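阅读时间：6分钟

4. 本地工坊展是否真的提高了手艺人的收入

4.1 问题的来由

关于城市创意市集的文献大多乐观。主办方的年度总结里，参展者"收获颇丰"，观众"热情高涨"，而这些说法的依据往往是闭幕当天收回的问卷。我们对这类材料持保留态度。一个刚收摊、还要赶着搬货的陶工，在主办方工作人员面前填表，很难给出低分。

本节讨论Kistlow展会的情况。该展每年七月举行一次，参展者以陶瓷、餐具、织物和小件家具为主，申请者经评审后入选。我们取得了评审名单与摊位费记录，并在展后第四个月向75位参展者发出追踪问卷，询问展会带来的订单、退单以及净收入。选择四个月的间隔，是为了让"口头意向"有时间兑现或者落空。

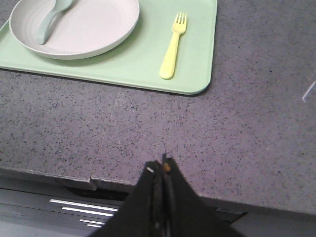 评审入选本身能否说明作品卖得更好？
目前的数据不支持这种说法，入选者在参展之前的销量就已高于落选者，两组差距在展后并未明显扩大。

4.2 订单的去向

追踪问卷中，最常被提到的收获是"认识了人"。这一项很难换算成收入，我们也不打算勉强换算。能够核对的是订单：受访者平均报告展后净收入为1523元，已扣除摊位费和运输费，未扣除备货所花的工时。若按当地学徒工资计入工时，相当一部分受访者的结果会变成负数。主办方在宣传册中引用的是毛收入，两种口径之间的差别没有注明。

另有16位受访者表示，展会期间谈成的批发合作最终没有签约。他们给出的理由各不相同，有人提到店铺要求寄售，有人提到对方压价，也有人只写了"没有下文"。Azimi在早先的讨论稿中把这类情况归为"延迟成交"，我们认为这个名称过于宽厚。四个月后仍无合同，在统计上应当按未成交处理，除非日后出现相反的证据。 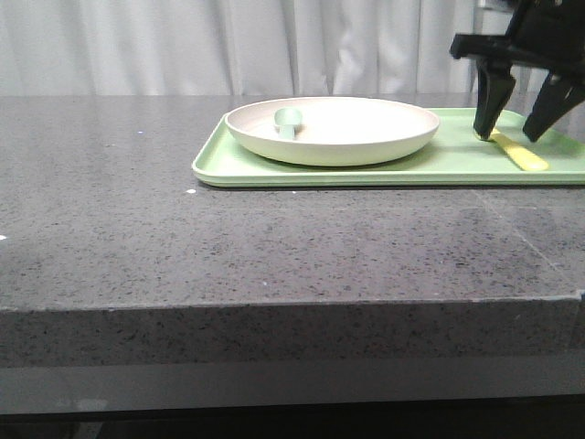 Shahram Azimi

4.3 对照与局限

为检验上述结果，我们把Kistlow与规模相近、但不设评审的Fladwood市集作了比较。后者摊位费较低，媒体报道也少得多。两处参展者的净收入中位数几乎没有差别，这与"评审提高身价"的通行解释不合。Dehghan基金对入选者提供的布展补贴可能抬高了Kistlow一侧的数字；剔除领取补贴的10位参展者后，该侧中位数略有下降，排序随之颠倒。样本如此之小，我们不愿对颠倒本身作任何解读，只想指出原有结论经不起这样轻微的调整。

织物类参展者的情况与陶瓷类不同。前者复购较多，后者多为一次性购买，且破损退换的成本几乎全由作者承担。现有研究习惯把各门类合并计算，再用合并后的均值为整个"创意社群"下判断，这种做法掩盖的东西可能比它揭示的更多。

本节的局限也应说明。第一，问卷依赖自报，账目未经核验。第二，退出行业的人不会回信，因而幸存者偏差在所难免，而其方向恰好有利于乐观的一方。第三，Fokine档案中保存的早年摊位登记不完整，缺页集中在参展人数最少的几届，我们没有据此推算长期趋势。

有审稿人建议补充观众访谈，以体现展会的"社区价值"。我们不否认这种价值可能存在，但它与手艺人的收入是两个问题，在经费申请书中却常被写成同一个。图1给出两处市集净收入的分布，未作平滑处理。

图1　Kistlow与Fladwood参展者展后四个月净收入分布（自报数据，单位：元）。灰色部分为领取布展补贴者。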